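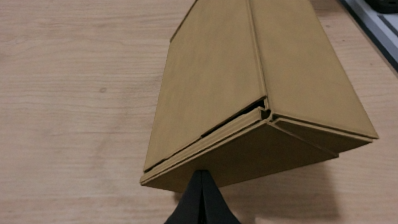

**Moving your parents out of the family house - notes for the evening talk at Vandbridge library**

Good evening, everybody, and thank you for coming out in November, when the couch is so much more appealing. My name is Davina Ritchie, and I spent most of last year helping my mother leave the house she'd lived in since before I was born.

(Wait for people at the back to find chairs.)

I want to start with the attic, because that's where we started, and it was a mistake. We went up there on the first morning with coffee and good intentions, and by lunch we had read 3 bundles of letters and packed nothing at all. Lovely morning, mind you! I wouldn't give it back. But if you have a closing date, start in the linen closet. Very few people have ever cried over a fitted sheet.

**Let them tell the stories**

My mother had a story for every gravy boat. I was short with her about it in the first week, and I'm still sorry. What helped was my cousin's husband, Kaan, sitting down with her after supper and just letting her talk while he wrote names on slips of paper - who gave it, who should have it next. Slow, yes, but she let go of things so much more easily once somebody had heard about them.

(Tell the one about the fish kettle here. Keep it short. Skip if we started late.)

**Money, briefly**

We paid 800 dollars for two men and a truck, and my brother thought that was shocking. Then he tried to get the piano down the front steps. Ask for the price in writing, and ask whether stairs are extra.

**Books**

She had 306 of them. I know because she kept a list, in pencil, with little stars for the ones she'd read twice. We let her choose by the stars. The rest went to the church sale, and she went along and bought two of them back.

(Pause, they usually laugh.)

**The last day**

Please leave yourselves an hour with nothing to do in it. We walked through every room and then sat on the back step with sandwiches, and she told me where the old pear tree used to be.

Questions now - Rodrigo has the microphone. Tea is by the door, and the handout has the phone numbers on the back.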